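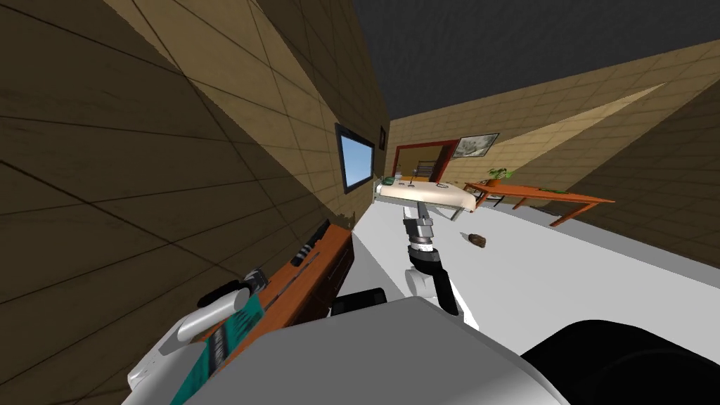 Notes from the Doveck open day

June 2, 2018

Doveck opened its simulation lab to visitors for an afternoon and I went, mainly to see how they handle camera placement on a two-armed robot. Everything on show ran in the simulator. The hardware was in another building and not part of the tour, which suited me fine.

The demo was given by Pylyp Bondarchuk, who maintains the scene library. The room they used is called Fludcombe. It has tiled walls, a low white table, a longer orange one with a potted plant on it, and a cabinet against the left wall. Small items are scattered over the tables and one was on the floor. The layout is fixed but the lighting can be changed between runs, and the small items can be moved by hand or by a random seed.

We got to watch two kinds of view. One looks out over the robot's own body, so you get the shell, both arms and most of the room. The other sits close behind a gripper and shows the two fingers and whatever they point at. Bondarchuk switched between them from a menu. The physics kept stepping while he did it, with no visible hitch in the arm motion.

Control was by a pair of handheld controllers. Visitors got 3 minutes each, and there were 8 slots. I took the seventh. The mapping is relative: hold the trigger, move your hand, and the tool follows by the same offset. Release, reposition, hold again. I prefer this to absolute mapping for long reaches, although it takes a minute before you stop running out of arm. Rotation is passed through one to one, and my wrist gave out well before the joint limits did.

What I wanted to check was how usable the gripper view is away from the work surface. The answer is that it depends on what is behind the fingers.
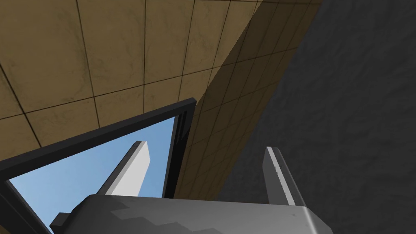
Tile is good for this. The grout lines give a steady grid, so tilt and drift are easy to read even with the fingers open and nothing near them. A plain dark wall gives you much less to go on. I lost my sense of roll twice against flat gray and had to ask for the body view to sort it out. A small horizon marker in the corner would fix most of that. Bondarchuk said it was on the list.

Tin-yau Lau covered the logging side afterward. Joint states and both views are written against the simulator clock, so a slow machine stretches the session but does not drop samples. Their replay tool, Sukum, reads the logs and can rerender a session under different lighting. He replayed one from the morning with the shadows moved to the opposite wall. I asked whether contacts are replayed or recomputed. They are replayed by default. Recomputing is a flag, and small objects can end up somewhere else if you turn it on.

Two complaints. Shadow edges on the walls were hard and very wide, and at some angles I read one as a corner. Also, the trigger threshold on the left controller was set too high, so my hold dropped out a few times.

The scene files are supposed to be released later in June. I'll try Fludcombe on my own machine when they are up, starting with the gripper view and a wider lens.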